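Grippers come to the linen room at Thambiah
Mar 25, 2020

I've been folding other people's laundry at Thambiah for 10 years, so when the office said we'd be getting folding machines I figured I was packing my locker. I'm still here! What changed is what I do before lunch.

Half my shift now goes to showing the work. I take a gripper in each hand and move the clothes with those instead of my fingers, over and over, and the recordings go off to Brirnarine, the firm building our folding arms. We finished 564 of them in December and my wrists knew it. Moushumi Kodikara, who runs the floor, got us an extra break out of it and a small bump in pay for the two of us who do it.

Dark, soft things are the worst – navy especially. You pinch one layer and get two, or the waistband curls up on you and you start over. With fingers I'd never even notice.
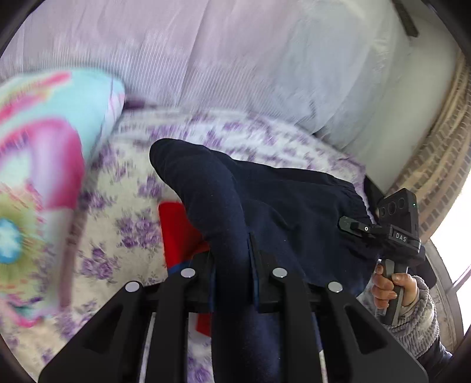
The first arm is due on the floor at our Flisstead site this spring, towels only to begin with. Moushumi says all 27 of us keep our hours through the changeover, and I got her to put that in writing. A couple of the younger ones have asked to train on fixing the thing, which pays better than folding ever did. Me, I'd just like it to take the bath sheets – they're heavy, and my shoulder's had enough of them.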